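# Burnerley mixed-item picking cell

Supplied by Trisbridge. Evaluation units ship from October.

The Burnerley is a fixed cell for picking unsorted items out of an open bin and placing them in a second container or on a belt. It is sold to small workshops, returns counters and repair benches. We are also asked, most weeks, whether it will tidy a playroom or clear a kitchen drawer. The short answer is given under "Household use".

## What it does now

- Picks single rigid items from a bin with no fixed layout
- Sets down to a marked area on the bench
- Stops and waits for an operator after 2 failed attempts on the same item
- Logs each attempt with the grip position and the result

The cell does not need a model of each item beforehand. It looks for a place to grip and tries it. This suits mixed stock, and it is slower than a cell set up for one part. Buyers moving the same bracket all day should look at the Skinner instead.
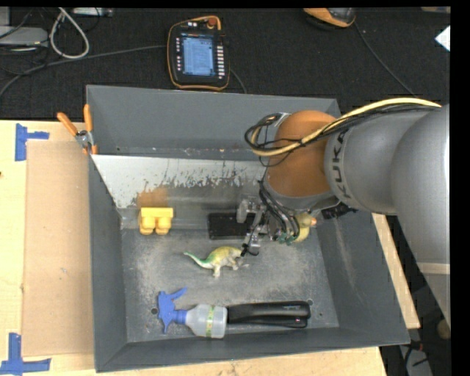 Bin contents matter more to the pick rate than arm speed. A bin of identical boxes tells a buyer very little, and we advise against using one for acceptance tests. A better load mixes shapes that need different grips: a rubber duck, a toy dinosaur with a long tapering tail, a spray bottle on its side with the trigger sticking up. Flat dark items on the floor of a metal bin should be included as well, as they give the fingers little to close on. Sloping bin walls are supported, but items resting against a wall must be approached at an angle, and the cell will often leave them until last.

## Trial results

The Vimdale bench trial ran to 3,469 pick attempts on household and workshop items. Hertta Aaltonen, who ran it, sorts failures by cause in the full report, available on request. Most were slips on smooth or rounded surfaces. The next largest group was two items lifted together. Damage to items was rare and mainly affected thin packaging.

## Household use

Not yet. The cell can lift many of the things found on a living room floor, provided someone has already put them in the bin. It cannot fetch them, open a cupboard, fold cloth or decide where an item belongs. It needs a fixed bench, a guarded area and a trained operator within reach of the stop button. We do not sell it for use in homes.

## Shop-floor use

Yes, within limits. Sorting returned goods and clearing mixed bins between shifts are reasonable jobs for it. Liquids in unsealed containers, loose blades and soft bags are excluded.

## Service

Check finger pads every 300 operating hours and replace them at 3,000. Inspect cables at the wrist at the same time. Spare pads are held in stock at Trisbridge and can be fitted by the operator with a hex key.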